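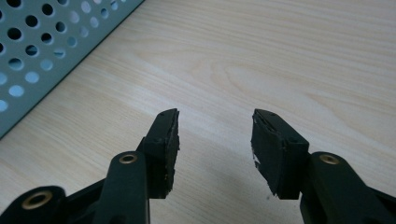
Worn rubber pad at the fingertip, over a pale wooden tabletop.

Guides > Satasmont Ledger > Getting Started > Opening a Second Business

4. Adding a Second Business to Your Account

Use this section if you already run one business in Satasmont Ledger and want to keep the books for another under the same login. Each business has its own chart of accounts, invoice numbers and tax settings. Contacts can be shared.

Before you start, have the legal name of the new business, its tax ID and the opening balance of its bank account. You must be signed in as the account owner. Managers can view the setup screens but can't save them.

4.1 Create the business

1. Open the main menu and select Businesses.
2. Select Add New. If the button is gray, your plan is limited to one business. See section 9, Plans and Billing.
3. Type the legal name exactly as it appears on your registration. A trading name goes in the second box and will print on invoices.
4. Choose the entity type – sole owner, partnership, LLC or corporation.
5. Choose the first month of the fiscal year. The default is January.
6. Select Save and Continue.

Caution: The entity type can't be changed after the first transaction is posted. If you pick the wrong one, delete the business and start again from step 1.

4.2 Enter opening balances

1. Go to Setup, then Opening Balances.
2. Enter the date you want the books to start.
3. Enter the bank balance as of that date. Leave out checks that haven't cleared; you will add them in 4.3.
4. Enter any owner loans on the line marked Due to Owner. Money you don't expect back goes under Owner Contribution.
5. Check that the Difference line reads zero, then select Post.

Note: If money moved from your first business to the new one, record it in both. Satasmont Ledger does not create the matching entry for you.

4.3 Bring in past transactions

1. Download a CSV file from your bank. Files made with Visuten Export also work.
2. Select Import and choose the file.
3. Match the date, description and amount columns.
4. Review the preview. Rows in yellow are possible duplicates.
5. Select Accept All, or clear the box beside any row you want to leave out.

An import takes up to 234 rows at a time. Split longer files by month. You have 60 days to undo an import from the History page – after that, entries must be reversed one by one.

Last revised 10 Oct 2024

Previous | Next | Contents | Contact Support

Comments

Ladan Golestani
Step 5 in 4.2 had me stuck. My difference was 81 dollars and it was an uncleared check I had already taken off the balance and then typed in again. Maybe mention that.

Chukwuemeka Okonkwo
Can two businesses share one invoice template? I set up a nice one for Sadora and would like it for the new company too.

Ladan Golestani
@Chukwuemeka yes, open the template and use Copy To. The logo doesn't come across, so you add that again.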